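I grew up four blocks from the old Doucette Academy, and I've walked past the brass sign on its front lawn more times than I could tell you. You know the kind. Year built, name of the donor, a line about the architect, a line about the fire, a line about who paid to fix it up after the fire. I could recite it by the time I was ten. What I couldn't have told you, at ten or at twenty-five, was one single thing that went on inside.

So this is my complaint, and I'm going to make it at length (sorry): we write the history of school buildings as if the buildings were the ones enrolled.

Sernham is about to do it again. The town is putting up new signs at 30 sites, the Academy among them, and the draft text is sitting in a binder at the library for anybody who wants to read it. I went in and read it. The Academy's sign is longer than the old one, which made me hopeful for about a minute, and then I saw that the extra lines are all about the roof. The roof! It's a nice roof. It has slate on it, and the slate came a long way by wagon, and I'm glad somebody wrote that down. But there was a normal school in that building for more than forty years. Young women came in from farms all over the county, learned to teach, and went back out again, and they get the words "later used for teacher training." Five words, counting generously.

The stuff exists, too. Garnet Beaulieu, who ran the reading room when I was in high school, showed me the attendance ledgers once. There are 378 names in the first one. Next to each name is a column for the town she came from and another column, in a different hand, for where she went to work. Udik, Udik, Wudness, Sernham, Udik. One line just says "home, mother ill," and then two years later the same name is back with a new number. I think about that girl more than I think about the slate.

I've heard the other side, and I don't think it's silly. Zdeňka Ondrejka wrote most of the new text and she was very patient with me on the phone. Her argument is that a sign has to be something you can prove. You can prove a roof. You've got the bill for it! A deed is a deed. Once you start writing about what people's days were like, she told me, you're guessing, and in a small town your guess is going to be about somebody's grandmother. She also pointed out that each sign gets so many letters and that's that, and I was welcome to try it myself.

Well, I did try it myself, and she's right, it's miserable. I got it down to something I sort of liked and then found I'd left out the year the place was built. People do want the year. I want the year. When I'm on vacation and come up on a big stone building I'm the first one across the grass looking for it.

But I don't buy the part about proof. The ledgers are proof. So are the grade books and the boarding bills and the principal's letters, where he goes on and on about the price of coal and whether the girls should be allowed to skate. Somebody decided long ago that a deed was a serious piece of paper and a boarding bill wasn't, and we've all gone along with it. I'd put the skating on the sign in a heartbeat. He gave in, by the way. Tuesdays were out because of recitations, but otherwise they could skate.

And there's a bigger thing bugging me. When the sign only talks about the building, the story has to end when the building gets restored. Donor, fire, second donor, new paint, done. You'd never know from reading it that the normal school was shut down over a lot of objections, or that the teachers it turned out kept the country schools open for another generation. Florence Després has a whole shelf of the letters people wrote at the time and some of them are furious. One man offered to heat the place himself. None of that is on the sign, because the roof wasn't involved.

I know what happens to people who write things like this. They get asked what they'd do instead. Fine. I'd keep the year and the first donor. I'd cut the architect, who designed a lot of other buildings and can be famous over there. I'd cut the wagon. I'd use the room for the names of the towns the students came from, just the names, and how long the school ran, and the fact that it was closed and people fought it. If there's space left over, skating.

The new signs cost $2,000 apiece, and they're supposed to last longer than I will. Whatever's on ours is what the next kid on my block is going to memorize without meaning to. I'd like her to get more out of it than I did. The binder is out on the front desk until September and there's a pad next to it for comments. When I looked, there were 6, and two of them were mine.
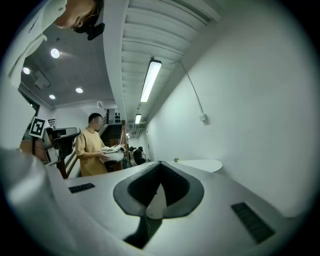 ## If you want to read the ledgers

The reading room has all of them except the third, which is out being rebound. Ask for the Academy boxes at the desk. Hok-lam Peng has typed up the names from the first ledger and sorted them by town, so start with that if you're looking for family. Pencils only, and bring a sweater.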